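2022-07-07 – towels, bench 3 and the laundry shelf

Started late, Halima had the key. Whole morning on the cloths. Should of been done in May.

Pulled everything off the shelf and out of the drawer under the sink. Far too many. Sorted by color first, then by how bad they are. Anything with resin or glue in it goes straight to the rag bin, no arguing. Kelechi wants the stiff ones for the Jaklow vise, fine, they're in a bag with his name on it.

Color rule again, for whoever is reading this and thinks they know it:

- green – glass and the display panels, nothing else
- blue – benches, general wiping
- yellow – floor and spills, never goes back on the shelf with the others

Green microfiber is the one that keeps going wrong. Somebody ran a load with softener and now they just push water around. Did the 12 worst again, plain hot wash, no softener, half the detergent. Streak test on the Ekwueme cabinet door after: better, still a faint haze on the left side. Might be the door. 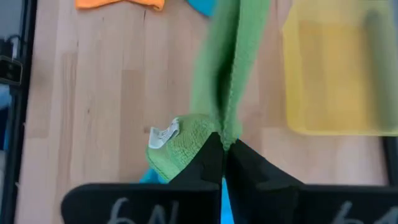
Labels. Amedeo says cut them off, they scratch the acrylic. I say fold so the label ends up inside and leave it alone, the wash temp is on there and we clearly need it. Left on for now. If we get one more scratch on the Humimero cover I'll cut them myself.

Folding – tried thirds and then half. Fits the shelf depth, stack doesn't lean. Quarters is quicker but the terry ones get fat at the fold and the pile slides off by lunch. Rolling is ok for the drawer only. Shake each one out first, they come out of the dryer twisted up like rope and if you fold over a twist you get a lump in teh middle.

Dryer: low, 17 min was enough for the microfiber. Cottons need a second go. Lint filter was disgusting, cleaned it. Please clean it.

Stock after sort: greens ok, blues ok, yellows short. Asked Danjuma to put yellows on the next Nulamska order, he wants the shelf number with it, it's 789.

Still to do:

- new tape on the shelf edge, old one is peeling
- lid for the rag bin
- ask Yetunde if the sink drawer can be just gloves from now on
- redo streak test on a diferent door

Stopped for lunch, second cotton load still in the machine.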